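Company > About us > Who we are

About Hirkar Surfaces

Hirkar supplies and fits decorative surfaces for kitchens, utility rooms and small shops. We sell marble-pattern worktop coverings, patterned wallpapers and the trims, sealants and adhesives that go with them. We cut to size in our own workshop and we fit with our own people.

The business was started by Montserrat Carrasco and Rangi Hapeta, who had worked together at a kitchen showroom and kept meeting customers with perfectly sound cupboards and a worktop they could no longer stand the sight of. A full new kitchen was the only thing the showroom could offer them. Montserrat rented a unit, Rangi bought a second-hand cutting table, and for the first two years they did every job themselves, mostly in rented flats and terraced houses.

There are now 17 of us. Paraschiva Olteanu runs the workshop and checks every order before it is wrapped. Vasilică Rusu leads the fitting teams. Mwende Rugemalira looks after samples and colour matching, and hers is the voice you will usually hear if you ring in the morning.

What we make and sell

Our current list has 186 patterns in 2 main ranges. Travau is the worktop range. It covers the marble patterns, from nearly plain whites with a faint grey line to the busier designs with tan and brown veining. Hasia is the wallpaper range, and includes our terrazzo papers, the small geometrics and a few plain colours for people who want one quiet wall.

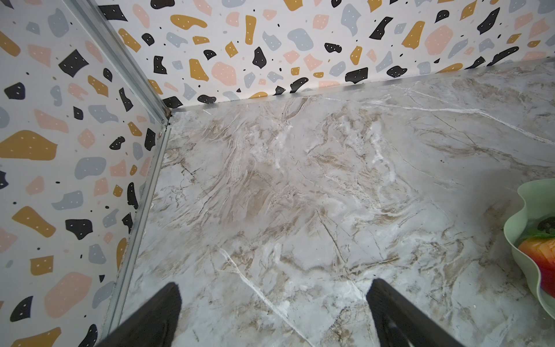
Most customers choose the worktop first and the wall second. We suggest taking both samples home together and leaving them in the corner where they will go, as the light by a window is very different from the light under a wall cupboard. A veined pattern with a long diagonal run also looks different depending on which end you start from, so we mark the direction on the cutting sheet and ask you to sign it. Joins are planned before anything is cut. If a pattern will not line up well across a corner, Paraschiva will ring you and say so.

Patterned papers are ordered from a single batch for each room. We keep a spare length from every job for 12 months – it is useful if a plumber has to get behind the wall later.

Fitting and aftercare

A fitter visits to measure before we give a final price. Small kitchens are normally done in a day. Please clear the worktops and the bottom shelves of the wall cupboards before we arrive, and leave a parking space if you can. We take away offcuts and packaging.

Every customer gets a care sheet. It is short: a soft cloth, mild washing-up liquid, no scouring pads, and a trivet under anything from the hob. Edges and corners are the parts to keep an eye on. If one lifts in the first year we come back and put it right without charge.

Visiting us

The sample room is at the front of the workshop and you do not need an appointment, though November is busy and you may have to wait. Tully, our smaller showroom, keeps a shorter range and is open in the afternoons only. You can borrow up to six samples from either place.

Filed under: Our company, Worktops and walls

Contact us | Delivery and returns | © Hirkar Surfaces | Back to top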